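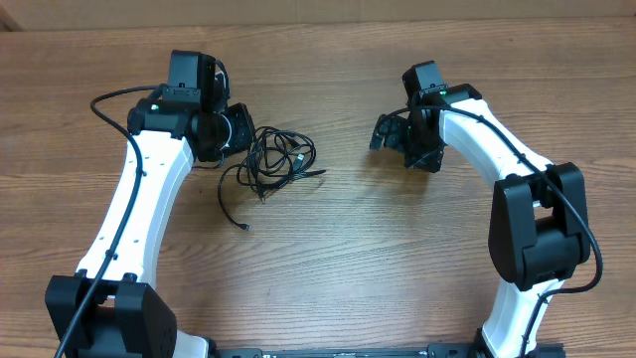 Slide 1: both arms powered, green lights on, grippers facing each other over the bench.

SPEAKER NOTES: Two arms, one table
(shared workshop evening, November, talk starts after the kettle has been round)

Slide 1, opening

Leave this up while people find chairs. Hello, thanks for coming, and yes, you can come and look at the arms up close afterwards.

Say what it is: a pair of desktop robot arms, built in the shared workshop at Sostport. I'd never built one arm before this, so starting with a pair was a bit cheeky, but I'm so glad I did. One arm can pick something up. Two arms can hold a bag open and put something in it, and that's when it gets really good fun!

Point out the three things I'll keep coming back to: the white curved links, the black rail along the front that joins the arms, and the cables. Especially the cables.

The project is called Kidside. It started as a sorter for the toy library, where small bits get mixed up in the wrong boxes. We still want to do that. We are a fair way off.

Slide 2, the links

Good place to slow down. The white links are plastic, and they bend upwards and in towards the middle. Ask the room why you'd want a curved arm. (Somebody will say it looks nice. It does look nice.)

My answer: with straight links the elbows kept ending up where I wanted the grippers to be. The curve gives you a big open patch of table in the middle that both arms can get to. All that bare wood between them is the working area, and every bit of it was hard won.

The column of little holes up the link is for mounting things. I put in far more than I needed and I've been grateful ever since. Pass the spare link round at this point. Ask for it back.

Slide 3, the rail

First version had no rail, just two bases clamped down separately. It worked until somebody nudged one. Then the left arm had one idea of where the middle was and the right arm had another, and they'd both close politely on thin air.

With one rail across, the distance between the arms stays put. If you take a single thing home tonight and you're thinking of building a pair, join the bases before you write any code at all. I did it the other way round and threw away 2000 lines.

Show of hands: who has clamped something to a table and trusted it?

Slide 4, cables

Take a sip of water, this is the long one.

Each arm has a cable that comes out at the top of the wrist and runs back down the arm, looping out on the way. Those loops look untidy and I love them. The wrist turns, so the cable needs slack at the top or it tugs. Too much slack and it catches on things. I set mine by moving the arm by hand to the far end of every joint, power off, and watching the loop the whole way.

On the left arm you can see it held against the link at intervals. Do that. My early one was held with tape, and the tape let go in the warm weather.

Then there's the tangle of thin black cable on the table by the left gripper. Own up to it: loose cables don't belong inside the reach of an arm. My rule now is that the table gets cleared before anything moves, and I say it out loud even when I'm on my own in there.

Slide 5, first move

Tell the elbow story. I asked for a small move and typed 3000 where I meant 300. The right arm went off like it had a train to catch, met the end of its travel and stopped with a noise I can still hear. No damage. I had to go and stand in the yard for a bit.

What changed after that:
- limits live in the settings file, and the program refuses anything outside them
- one arm at a time until each is behaving
- slow speed by default, and you have to ask for fast
- the power switch sits where my left hand rests

Mention the green lights. There's one at each wrist. I check both before I start a program, every time, and I'd say the same to anyone borrowing the bench.

Slide 6, software

Keep this short, people glaze over. The control program is called Irix (named after the cat on my street, nothing to do with old computers, someone always asks). It sends positions to both arms on the same tick, so they keep step. The piece that plays back recorded moves is called Sung. You guide the arms by hand, it remembers, and it sings it back to you. I was very pleased with that name.

If time: run the handover. Left picks up the sponge, right takes it. If it drops the sponge, run it again and keep talking.

Slide 7, what's next

Softer finger pads. A proper tray for the loose cables. A second go at the toy sorter, starting with 2 kinds of brick and working up.

I'd love help with the gripper side of it, so if you like fiddly mechanical things please come and find me by the bench. Questions, then biscuits. Stop by nine, the lights go off on a timer.

Contact: ask at the Sostport workshop desk | © Kidside project | Back to top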